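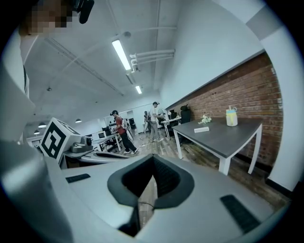

Dulta Order Desk

Platforms > Trading Tools > Order Management

Overview | Features | Account Types | Support

Dulta Order Desk is a desktop application for clients who place and manage orders in stocks, exchange-traded funds and currency pairs. It is supplied by Plodar to holders of Standard and Professional accounts and may be used alongside the web terminal under the same login.

The application shows open orders, filled orders and account balances in a single window. Columns may be moved, hidden or sorted, and the layout is saved to the client's profile. Up to 8 watchlists may be kept open at one time, each holding a maximum of 100 instruments.

Supported order types are market, limit, stop and trailing stop. A client may attach a profit target and a stop level to any order before it is sent. When one of the two is filled, the other is canceled by the server, including when the client is logged out. 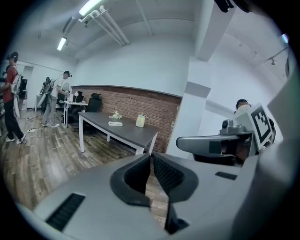 Ritu Agarwal
Product Manager, Trading Platforms

Order history is stored for the life of the account. Reports may be exported as spreadsheet files of up to 3000 rows each. Clients with a longer history should select a shorter date range and export the report in parts.

Price alerts are sent by email or to the mobile application. An alert does not place an order. Clients who wish to trade at a set price should enter a limit or stop order.

Account requirements

Standard accounts require a minimum deposit of $500. No separate fee is charged for the Order Desk. Exchange data fees apply where a client subscribes to live market depth, and are listed in the fee schedule for each market.

Professional accounts also include the Dollico charting module, which opens from the Tools menu. Chart templates saved in the previous version must be imported once by the client. Templates that use custom scripts are not supported at this time.

Trading involves risk, and losses may exceed the amount expected when an order is placed. Stop orders are not guaranteed to fill at the stop price.

Requests for access should be made through the client area under Platforms.

Last updated: Thursday, May 25, 2023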